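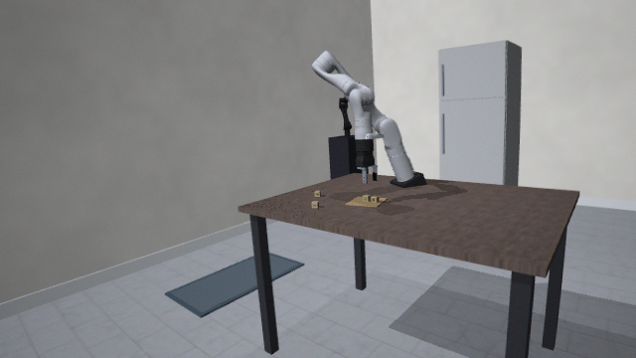
Re-oiling a wooden worktop or table

Posted Feb 26, 2024 by Kalliopi Raptis

This page covers the routine maintenance of a solid wood surface previously finished with oil. It does not apply to lacquered, varnished or melamine surfaces. If you are unsure which you have, put a few drops of water on an inconspicuous area and leave them for ten minutes. Oiled wood that needs attention will darken under the drops. A sound lacquer will not change.

Materials

500 ml hardwax oil, clear matt (I use Skadow; Figueiredo is thinner and needs an extra coat)
Abrasive sheets, 120, 180 and 240 grit
Cork sanding block
Lint-free cotton cloths
White nylon pad
Vacuum cleaner with brush head
Nitrile gloves

A 500 ml tin is enough for two coats on a table of ordinary size, with some left over for touching in.

Preparation

1. Clear the surface and wash it with warm water and a little washing-up liquid. Wring the cloth out well. Standing water raises the grain and can get into the joints.

2. Leave to dry overnight. In an unheated room allow a full day.

3. Look across the surface at a low angle with a torch held near the edge. Mark rings, scratches and dull areas with chalk, not pencil.

Sanding

4. Start with 120 grit on the marked areas only, working along the grain. Widen each area as you go so that you do not leave a hollow.

5. Sand the whole top with 180 grit. Keep the pressure even and overlap each pass by half the width of the block.

6. Vacuum, then wipe with a barely damp cloth. Let it dry for an hour and finish with 240 grit. Do not go finer than this. A surface polished too smooth takes up less oil and wears patchily.

7. Treat the end grain separately. It absorbs more oil than the face and will finish darker unless it is sanded one grade finer – on end grain only, 320 is acceptable.

Black marks around old screws or where a steel tin has stood are iron stains. Sanding seldom removes them completely. Oxalic acid will, but it must be rinsed off and the wood dried before any oil is applied. Follow the packet, and wear eye protection.

Applying the oil

8. Stir the tin for two minutes. Do not shake it. The matting agent settles at the bottom, and a poorly stirred tin gives a shiny first coat and a chalky second.

9. Pour a small amount onto the surface and spread it with the nylon pad, with the grain. Work in strips the full length of the top.

10. Wait fifteen minutes, then wipe off everything that has not soaked in. Any oil left standing will dry tacky.

11. Leave for at least twelve hours at room temperature and repeat once.

Oily cloths can catch fire on their own as they dry. Lay them flat outdoors or soak them in water before putting them in the bin.

Curing

Light use is possible after two days. Keep water and hot dishes off for two weeks. A top oiled in late February is therefore ready for normal use by the middle of March.

Notes

Skeren maintenance spray can be used between full treatments, but only on a clean surface. It will not hide wear that has gone through to bare wood.

Coats applied below 10 °C remain soft for a long time – wait for a warmer spell if the room cannot be heated.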